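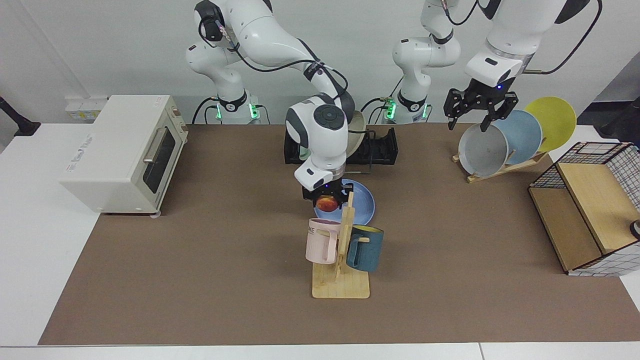

Saimi Aaltonen had been plating breakfasts at the Heiskanen guesthouse for seven winters when the arms came, and she'll tell you (over coffee, and at some length) that she did not care for them one bit. They were slow! They fussed over a peach the way her grandmother used to fuss over an egg, and she could have laid 50 plates in the time it took.

That was last December. The owner, Irja Heinonen, had bought the pair from a small firm called Draloritz, and she promised the kitchen that hours would stay as they were. They have, mostly. What has moved is the shape of the morning. Saimi used to start with fruit and crockery in a silent room, and now she starts with bread, which she loves, and goes out to talk to the guests, which she is still getting used to.

Musyoka Massawe, the younger cook, has taken to the machines more easily. He sets out the mugs and the plates before his shift, checks the grippers, and had two days of training that earned him a modest raise. He does worry about who gets hired next, and whether anyone will learn the fruit by hand. Irja says she worries about it too, and she hasn't got an answer yet.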